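Music Business 2, session 3
How a stream becomes a royalty
Lecturer: Canan Yazıcı

Please read these notes before the seminar. They repeat the main points of the lecture, with one calculation which you should try yourselves.

A recorded song has two separate rights. The first is in the recording and belongs usually to the label. The second is in the composition, and it belongs to the writer or to the publisher. Students often mix these two, also in the January exam.

In the pro-rata model all subscription money goes in one pot. The pot is divided by the total of streams, so a listener who plays only one small band still pays mostly for other artists.
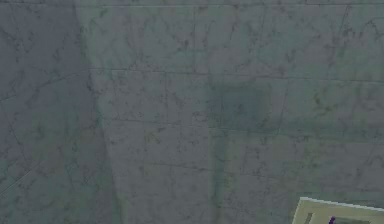
In the user-centric model the money of each listener is divided only between the artists this person has played. For our exercise we take the label Lolleck. Its singer Cloler had 740 streams in one week and 798 in the next. A play counts only after 30 seconds.

For the seminar:
Calculate Cloler's share of the streams in each week, using the totals on the sheet.
Read the Coşkun contract, clauses on advances and recoupment.
Write down one question about the contract and bring it with you.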